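**Stop distance and handover rules for an arm with a five-finger hand on a shared bench**

Posted by Xolani Maluleke, January 24, 2018

We are writing the bench rules for a food handling cell at our Cerinbridge site. The arm carries a humanoid hand and moves dry goods into cookware. Our draft limits hand speed to 200 mm/s whenever a person is within reach, and asks for a marked keep-out strip of 300 mm along the front edge. My colleague says the strip is pointless at that speed. Do you keep both, and where do you measure from?
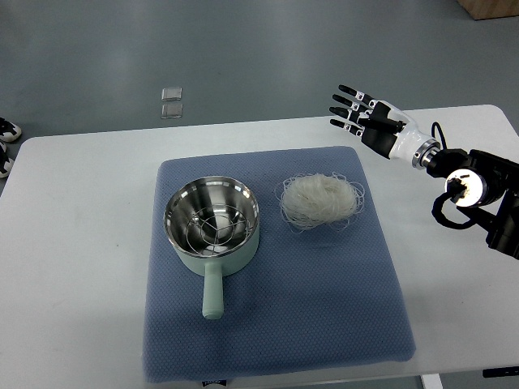
Speed limits and distance limits cover different faults, so our draft treats them separately. The distance is taken from the outermost fixed item in the work area. With the present layout I am unsure what that item is: the saucepan handle points towards the front of the mat and reaches nearer the operator than the pan body does. The noodles are to the right, on the arm's side, and do not affect the figure.

**Ida Steinbach**

Keep both. Measure from the handle tip, or turn the handle and write its direction into the setup sheet. A speed limit depends on the controller doing as it is told. A strip on the bench does not. Also state the payload the limit was tested with. Ours at Trestow was set with a 49 g load and had to be repeated when the load changed.

Check the cables as well. Our sheet has six lines on cable routing and they get more use than the rest of it. 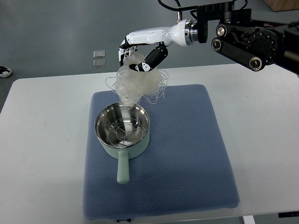
Should the hand open automatically on a protective stop? Only if dropping the load is the lower risk, and that has to be decided for each load and written down. For light dry food we let it open. For anything hot, sharp or made of glass we hold the grip and release by hand, with the arm in its reduced-speed mode.

**Vinzenz Hofstetter**

agree with Ida. we use tape for the strip, wears off quick, paint is better

**Sipho Mabuza**

Strip only, no speed limit, for nearly a year at Goretti. Would not recommend it. The auditor asked for the risk assessment behind it and there wasn't one.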